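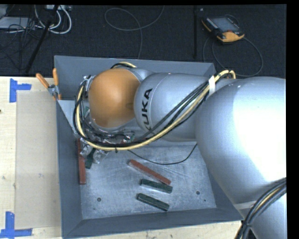
Chapter 7
Bins, Totes and the Myth of the Tidy Container

Every book on storage has a page praising the bin. It is cheap, it stacks, it keeps small parts off the floor, and anyone can use it without training. All of this is true on the day the bin is bought. This chapter deals with the years after that, when the claims get harder to defend.

Start with the word "container" itself. A container holds things, and holding is a modest job. It does not sort them, protect them from each other, or make them easy to find. Yet when a shop is in a mess, the usual answer is to order more bins. Ildikó Fodor studied one such shop, the Bilivari repair depot, and her report is worth reading slowly. The depot bought 308 new bins one February. Search times for common parts went up. The staff had moved the same mixed heap of parts into a larger number of places to look.

Supporters of the bin will say that Bilivari did it badly, and they have a point. The labels were poor and the sizes were chosen from a catalog. But a method that works only when everything around it is already in good order should not be sold as the way to get there.

7.1 What the shape does

Consider the walls first. Many metal bins have sloping sides, and the reason usually given is that parts slide down toward the middle, where they can be reached. Sometimes they do. Flat parts often lie against the slope and stay there. Long parts bridge from one wall to the other. Soft packages slump into the angle where the wall meets the floor, and that is the worst place to get a hand or a tool around them.

Then there is the floor. A bare metal floor picks up scratches with use. Makers like to call this cosmetic. It may be, for castings. For a polished part or anything in clear film, a rough patch is a place to snag, and a shiny one throws back light that makes the contents harder to see. Béla Kozma, who ran receiving at Sarkach, lined his bins with felt and was told he was wasting money. His figures for damaged stock fell, though he changed his packing tape in the same month, so we should be careful about what the felt deserves credit for.

7.2 How full is full?

The Tóth handbook gives a rule that has been copied widely: fill to the rim and no higher. We can find no test behind it. A bin filled to the rim with bolts and a bin filled to the rim with bagged cable are different problems, and the second is likely to be a tangle by the third layer.

Before reading on, choose a bin you use at work or at home. Write down what you believe is in it. Then empty it onto a table and compare. Keep both lists, as you will need them for the exercises in 7.3.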